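Shopping for a Second Arm: the February Gallery

By Riku Kamata
Sun 24 February

8 comments | 100 shares

A few of you have been asking how the equipment budget is coming along (and whether I've slept), so I thought I'd put up a little gallery and talk through where the money is going. Short version: I have a spreadsheet with far too many tabs, two quotes I like, one I don't, and a much better idea of what I want than I had at New Year's!

My plan was always to start with the work and shop backward from it. For us the work is small soft goods. Pouches, snack bags, bottles, boxes, the kind of mixed stuff that ends up in a gift order. Rigid boxes are easy to shop for, every sales rep will show you a box. Soft things in slippery plastic are where the quotes start to drift apart, and that's where I've been spending my time.

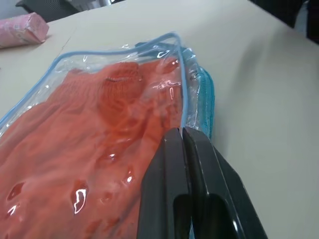

Fingers closed on the blue trim of the zip pouch, orange knit inside. Shiny vinyl, lots of wrinkles, my favorite thing to ask a sales rep about.

So, fingers. I had one lonely line in the budget that said "grippers" and I've now split it in three: the gripper body, the fingers, and spare fingers. The spares line is the one I'd beg you to add if you're doing this yourself. Faslow quoted me a gripper with one set of fingers included and a lead time of 7 weeks on anything extra, and I don't want to be sitting on my hands for 7 weeks over a part the size of a candy bar. Tredden will sell you fingers in packs, and they're happy to send the drawings so you can have your own cut at a local shop. That moved them way up my list, even though their arm costs more.

The Tredden quote came in at $3,649 for the gripper, cables and mounting plate. I winced! Then I went back over the Faslow one and found the mounting plate on a separate page, the cables on another page, and freight nowhere at all. Once I'd added everything up side by side the gap was small enough that I quit fussing over it. Please, please make them quote the same list of parts. I wrote mine up as a one-page form and sent it to everybody, and Saavedra filled it in the same afternoon (thank you, Saavedra, you have ruined me for other vendors).

One arm or two was the other big argument, mostly with myself. One arm can pick up a pouch by the edge just fine on paper. But zippers! Somebody has to hold the bag while somebody else pulls, and I kept drawing little clamps and fixtures to get around it, each with its own price, each needing to be swapped out for the next size of bag. By the time I'd priced the clamps I'd spent a good chunk of a second arm in pencil. So the plan is two arms, and the clamp line is gone.

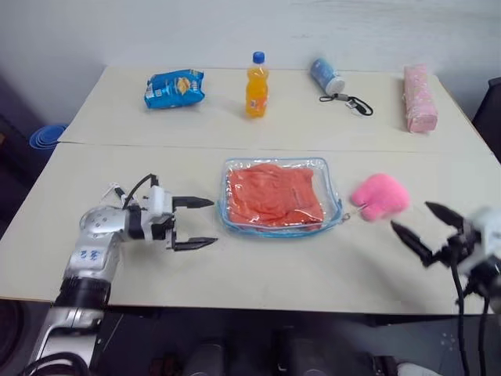 Furniture got its own line too, which made my brother laugh. I'd penciled in a fancy welded bench from Orkau, and it's lovely, and it's also more than I want to pay before I know what height I need. Plain tables are staying in the plan for the first year. If we change our minds about reach or layout we can shove them around on a Saturday and be done. The Orkau bench goes on the year two tab, along with better lighting, since glare on clear plastic is something I'd like to test properly before buying lamps.

Things still open, if you have opinions:

Service contract. Tredden wants a full year up front. Saavedra will do it by the visit. I'm leaning toward by the visit for the first six months, then we look at how many visits we paid for.

Training days. I budgeted for two people and I think it should be three. Vacations happen.

Test goods. This is a real cost and I'd left it out completely! Chips, soda, pouches, little boxes, and they get squashed and replaced. I've put in a small monthly amount under supplies.

Cable covers. Cheap, boring, already in the cart.

I'm hoping to have the signed order in by the end of the month, and then it's all waiting and measuring doorways. If you've bought from any of these folks, leave me a comment, especially about freight. I'll post the parts form next time for anyone who wants to copy it.

Posted in: Equipment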